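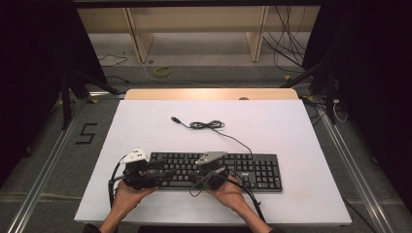
The desk items set is the part of the Kilar collection that moved the most this period, and it is where most of the money for operator hours went. The plan we sent in called for everyday objects handled with two hands, recorded by people holding the grippers themselves, so that the learning system gets both the motion and the view from above the work. Keyboards have been the main object for the past few weeks. The full-size ones, with the number pad, are too long for one gripper to manage well, and we ask operators to work with both. We also leave the keyboard's own cable attached and lying on the board, plug and all, in whatever coil it falls into. In-ho So argued for this early on and the rest of us came around. A system trained only on tidy keyboards will not be much use in an office.

Progress against the plan

We have 186 accepted recordings in the desk items set. An accepted recording is one that has been watched through by a second person, has tracking for both grippers from start to finish, and carries a written label for each step. Recordings that fail any of those are kept but not counted. Chutima Chantharasri does the second viewing for most of them and has written a short guide so that other people can do it the same way. It is 3 pages and it has already cut down on arguments over what counts as a finished grasp.

The kitchen items set is behind. We had planned to start it in December and we did not, because the Priststead room was not ready and we did not want to split the operators between two sites before the desk work was stable. Shigeru Matsuda now has the keys and the floor plan. The tables have been ordered.

Problems

Tracking loss was the largest source of rejected recordings. Each gripper has a marker plate on top, and when an operator's wrist turns too far the plate tilts away and we lose the position for a moment. Short gaps can be filled in. Long ones cannot. Haiyan Song rewrote the check that runs at the end of each recording so the operator hears a tone right away if there is a long gap and can do the take again while the objects are still out. Before this change we were finding the gaps the next morning.

Gripper cables are the second problem. Both grippers are wired, and the wires get into the work. Operators have learned to lay them out to the sides before a take, but a loop still ends up over the object now and then. We looked at a wireless version from Vurkis and decided against it for this phase. The delay was too uneven for two-handed work. We will look again when they have a new model.

The third problem is plain fatigue. Holding a gripper from underneath for a full session is tiring, and the motions get slower and sloppier toward the end. We cut the sessions to 25 minutes with a break after each. This lowers the number of takes per day on paper - in practice the accepted count has held steady, as fewer of the late ones are thrown out.

Early training results

We ran one small training test with the Osagie group using only the keyboard recordings. It was meant to check the file format and the time stamps, and it should not be read as a result. Both were fine after one fix to the way the left and right streams are matched. A proper test needs the kitchen set too.

Staffing and budget

We have 2 trained operators and need one more before Priststead opens. Spending on hours is on plan. Spending on equipment is a little under, mainly due to the wireless grippers we did not buy. We ask to move that amount to storage, where we underestimated.

Next period

Finish the desk set with mice, headsets and small lamps. Open Priststead. Start the kitchen set with lids and jars. Send the label guide out for comment to the partner groups.

Angharad Pumphrey
Project lead, Kilar
Posted in December

4 shares | 3 comments

Comments

S. Matsuda: Tables for Priststead are confirmed. Still waiting on the second set of rails.

Haiyan Song: One correction, the tone plays for any gap over the limit on either gripper, so an operator may hear it even when the other hand tracked fine. They should redo the take in both cases.

Chutima Chantharasri: Label guide has a new section on cables. Please use that copy and delete the old one.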